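Skills Lab Handout 2: Simple Interrupted Sutures on the Tissue Pad

Read before the Friday session. Knot theory was covered in Handout 1 and is not repeated.

1. The pad

The Hesell pad is a molded synthetic skin with no grain. It does not swell and it does not heal, so every bite placed by an earlier group remains on view. Pads are shared between groups until the incision margins will no longer hold a stitch. Start at one end of an incision and work toward the other. Do not open a second incision until the first is closed.

2. Spacing and tails

Keep the distance between stitches equal to the distance from the entry point to the exit point. Place each knot to one side of the wound line. Knots left directly over the incision press on the margin and make removal awkward. Trim tails short enough that they do not reach the neighboring stitch, and long enough to be picked up with forceps. Cut ends come off the pad before the next throw.
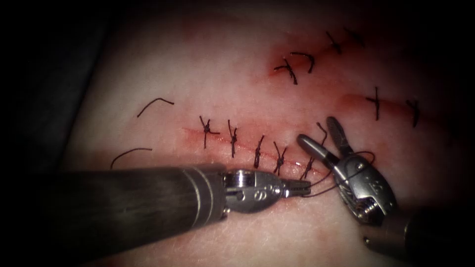

Jessie Cowie asks whether the spacing rule still holds where an incision runs close to the edge of the pad. It does. If the last bite would land within a needle's width of the edge, leave it out and record the closure as one stitch short.

3. Needle handling

Hold the curved needle in the tips of the jaws, a little behind the midpoint of the curve. A needle gripped too near the swage bends at the swage; one gripped too near the point cannot be driven to depth. Enter at right angles to the surface and follow the curve through. On the far side, take hold of the body of the needle and leave the point alone – a dulled point drags the margin and tears the pad.

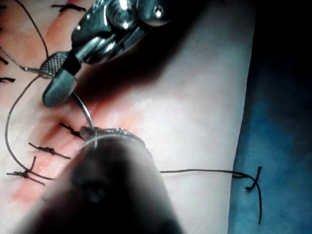 Fig. 2. Curved needle held beside the stitched wound.

4. Drawing the thread through

Pull in line with the exit point. Pulling upward lifts the margin and widens the hole. Stop when the short tail is the length of a finger joint, then lay the long end flat before the first throw. Keep slack thread away from the jaws, and
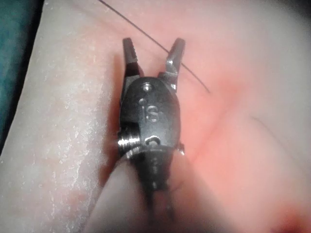
open them fully before reaching for the short tail. Half-open jaws tend to catch the standing part as well. The first throw is doubled, the next two are single and laid in opposite directions. Tighten until the margins meet. Blanching cannot be judged on the pad, so use the margin itself: if it rolls inward, the stitch is too tight.

5. Loop control

Most tangles on the Skedergate bench sheets were recorded at the second throw, with the loop lying across finished knots. Sweep the loop to the open side of the pad before pulling down.
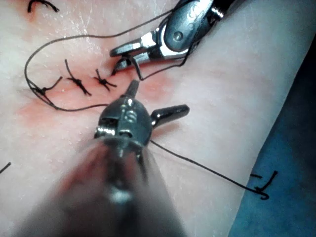
Fig. 4. Long loop of black thread, with the jaws closed on it at upper right.

6. Record

Enter the pad number (set 1844 or 3382), the incision used and the stitches left in place. Corrections to this handout go to Michalis Karamanlidis.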